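Dropped bags: what went wrong with the two-hand grip (speaker notes, 20 min slot)

Title slide. Say hi, say which team, move on. Don't read the abstract out.

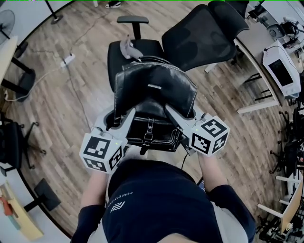
Start with the number. 30 bag lifts in one afternoon, 11 bad ones. Not evenly spread, nearly all the bad ones after 3 pm. Pause. Let them guess.

Usual guesses: leather too slick, operator tired, bag too heavy. We guessed all of those too. Cost us the best part of a week.

What the task is. Bag sits on an office chair seat. One hand-held gripper each side, squeeze, lift, carry to the desk, put down. Person does it by hand, the recordings train the Mallow arms later. So a bad recording is worse then a drop. A drop you hear. A bad recording goes in the pile.

Say that twice.

The fault. Left gripper finger position drifting. Log says closed to X, finger is really wider than X. Few millimeters by the end of the day. On a box you'd never care. On a soft bag, sides give, it's the whole grip.

Why it drifts: set screw on the finger shaft backing out. No thread lock on that batch. Parum built them to our drawing and the drawing didn't call for it. OUR drawing. Be fair to Parum here, they got on the phone same day.

Why we didn't see it: the zero check ran at power-on only. Morning check passes, screw moves over the day, next morning check re-zeros on the bad position and passes again. Green light the whole time. The light means powered and tracking. It does not mean calibrated. We had all been reading it as "fine."

(if short on time skip to safety)

Marker cubes. First suspect, cleared. Tracking of the cubes on top was good the entire afternoon, checked against the Nuttall rig. Pose right, opening width wrong. Two different numbers, we plotted only one of them. Plot both.

Safety part. Slow down here.

The one that got written up was not a bag drop. Chair rolled. Grip let go on one side, operator leaned in to save the bag, chair went backward on its casters, operator went forward with both hands full. Caught an elbow on the desk edge. Bruise, no more. Could of been a face.

Things that made it worse
- chair not locked or chocked
- both hands in grippers, no way to catch yourself
- cables on the floor where people step
- we'd told people "don't waste a take"

That last one is on me. Said it at the morning meeting. Took it back at the next one. New line is let it fall, it's a bag.

What changed. 4 things, quick:
1. Thread lock, all fingers, plus a paint stripe across the screw head so you can see it turn
2. Zero check against a gauge block every 30 minutes, and it blocks recording if it fails
3. Chair with casters gets wedged or swapped for a fixed stool
4. Cable goes down the back of the person, floor runs taped

Results: since December no drift over the limit on either side. Still had drops. Normal ones, bad placement, strap in the way. Don't oversell this.

What we did w/ the old data. Threw out the full afternoon, not just the 11. The other 19 looked OK and had the wrong width in them. Plollia wanted to correct for it after the fact, tried, couldn't tell where the slip began. Expect a question on this. Answer: no, we don't have a fix, toss it.

Open item: right gripper never drifted. Same batch, same missing thread lock. Don't know why. Ask the room, if anyone has seen one-sided loosening come find me after.

Last slide is contact + gauge block drawing. Leave it up during questions.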